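Preguntas frecuentes — Pruteo, los dos brazos del taller

¿Se puede montar en casa?
Sí, yo empecé en la cocina. Mesa firme y 22 tornillos M5, nada raro.

¿Por qué tela negra de fondo?
Menos reflejos. La olla de acero ya da bastante guerra — el bol gris, ninguna.

¿Con qué objetos probais?
Cosas de cocina: cesta blanca de plástico, bol, tomates, tabla de cortar. La cesta se coge por el borde, con la punta de los dedos.

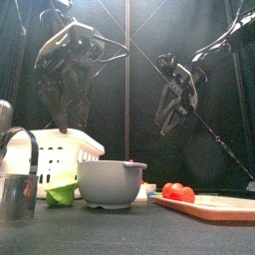 ¿Y los cables?
Bucle largo en la muñeca, si no tiran. Cambiar bridas cada 15 sesiones.

¿Chocan los brazos entre si?
A veces. Karthik puso un límite por software, 5 cm. Va bien.

¿Pasáis los planos?
En julio, cuando Dilruba acabe de revisarlos.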